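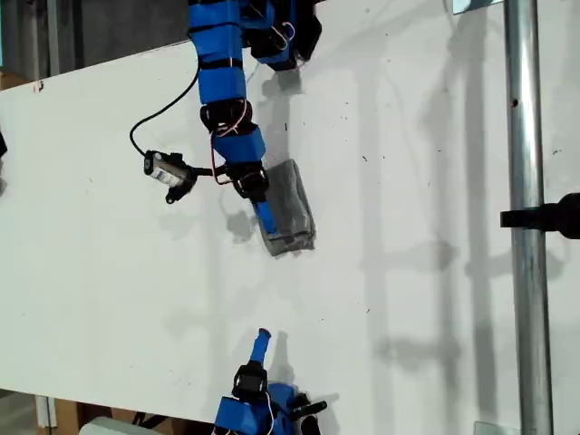
Skitden two-arm bench cell, upper arm finger against a gray block.

Home | Arms | Spares | Support

Skitden Two-Arm Bench Cell
2 min read

The Skitden is a pair of blue 3D-printed arms with servo joints, sold as a kit for a white-topped bench. Each arm ends in a narrow finger.

Setting up
Clamp both bases before plugging anything in. Run the home routine on one arm, then the other, with the table clear. Fingers should stop 40 mm above the surface. If one stops low, re-seat the wrist servo horn and run it again.

Wiring
Leave a loop of wire at every joint - a tight wire will pull out of its connector when the elbow folds. The side-mounted sensor module has its own long cable. Route it back along the upper segments and keep it off the table.

Upkeep
Check the joint screws every 60 hours of running. Wipe the table with a damp cloth. Printed segments can be swapped one at a time using a 2 mm hex key, and spares ship from our Grudilberg store.

Servo replacement
Power off, support the arm by hand, and take out the horn screw first. Set the new servo's ID before fitting it. Part 44 covers the wrist, complete with wire.

Bench notes by Graziella Fiore.

3 comments | 12 shares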